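The Green Cloth
By Niamh Duggan

July 24, 2019

Start with the table. Any table. Styliani Stefanou has covered more than 200 of them and she says she can't remember the wood on a single one.

What she remembers is cloth. Who wanted it to the floor, who wanted it stopping at the knee, the restaurant that ordered white and then spilled wine on it before the first guest sat down. She cuts and sews in two rooms behind Zervas, the old hardware store, radio going, pins in her sleeve. Talks fast. Works faster. I got maybe half of it down.

Green is the color people ask for this summer. It wasn't always. "My mother would have said green is for cards," Stefanou says. "Cards and billiards. You don't eat on it." Now she can't keep it on the shelf. Weddings, shop counters, people selling rings and little clay bowls who want something plain under their stock. One shop, Drinow, took a whole bolt in June and called back the same afternoon for another.

Why green? Ask three people. Tsehay Negussie, who sells earrings from a folding table and has strong views on all this, says silver looks cheap on black and lost on white. Green holds it. Christos Lazaridis, who rents out tables and chairs, says it hides the grass stains. Stefanou just shrugs. She likes it. Fine.

So, how to put one on. She shows me, then makes me do it, then does it again herself.

Wash it first. Always. New cloth has a finish on it and it slides. Then iron while it's a bit damp, from the middle out, and don't fold it after. Roll it on a tube. A fold line will stay with you all day, and you will stare at it.

Lay it flat and pull from the corners. Not hard. The front edge is where everyone goes wrong, she says, they yank it over the rim and pin it tight, and then you get those short little ripples just back from the edge, like skin on warm milk. Let it go slack, smooth it toward you with the side of your hand, then pin. Underneath, where it dosen't show.

Mine rippled. I did it three times. She let me think the third one was good and then fixed it when I went for coffee.

Lint is the other thing. Green shows everything. Dark specks, white specks, dog. Negussie swears by a damp rubber glove, wiped one way only. Stefanou uses tape wrapped round her fingers and grumbles the whole time. She has tried the rollers, including a fancy one called a Pralleo, and it's in a drawer somewhere.

And the hanging cloth, if you're having one behind. Here she goes quiet and picky. Same green, she says, but don't expect it to look the same. Upright cloth takes the light differently and goes darker in the folds. Steam it or leave it, but decide. Big soft folds are lovely. A half-ironed sheet with a crease across it is just a half-ironed sheet. Lazaridis leaves his loose. Negussie stretches hers flat on a frame and they have argued about it, at length, in a parking lot.

Cost? Less than you'd think if you sew your own hem. A long straight seam, a good iron, an evening. Stefanou will do it for you, but there's a wait, and she wont take rush jobs any more, so don't call her the night before your sister's wedding. People have.

I took home a remnant. It's on my kitchen table now, unhemmed, already covered in toast crumbs. 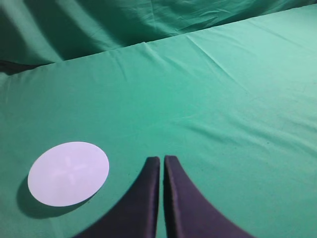

Green on green: fine wrinkles just in from the edge, deeper folds in the cloth behind.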